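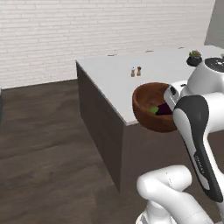 Róisín Foley wrote to me in September that she would trust a machine with her vegetables the day it can also wipe up after them. I think she is a little strict, but she asks the right question. Which kitchen chores can we give to a robot arm now, and which should we keep?

My notes come from the tests at Jilley, where Senan Hegarty and I tried 40 small kitchen chores, first in simulation and then on a real worktop.

Carrying a bowl

This is the chore I would give away first. A wooden bowl with an eggplant in it is a fair test, as the load can roll when the bowl tilts. In simulation we made 446 attempts and 297 ended with the bowl standing where we wanted it. On the real worktop the result was lower. If you want to try:

Choose a bowl with a deep side. Shallow ones lose the contents.
Fill it low, well under the rim.
Put salt and pepper shakers and plants at the back of the counter before you start. The arm needs more room at the elbow than you expect.
Keep glass for yourself.

Wiping

Possible on a flat, light surface with dry crumbs. Sticky spots, no. The arm passes over them with the same pressure and goes home satisfied. Shona Cruickshank tells me that a damp cloth folded in four works better than a sponge, and I have found the same.

Peeling and cutting

Not yet. We stopped after 6 carrots. A soft tomato is worse, and I would not leave a knife in a gripper while other people are in the kitchen.

Loading the dishwasher

Plates of one size go well enough. Mixed cups and long spoons are slow, and you will have to correct the basket by hand afterwards. Our tray from Stadell has wide slots and helped more than any change in the software.

General advice

Stay near the stop button. Teach one chore until it is boring, then the second. Measure the time with your own cleaning included, or the numbers will flatter the machine. For one bowl I am still quicker by hand, and for thirty bowls in a canteen I am not so sure any more.

Next month: folding tea towels.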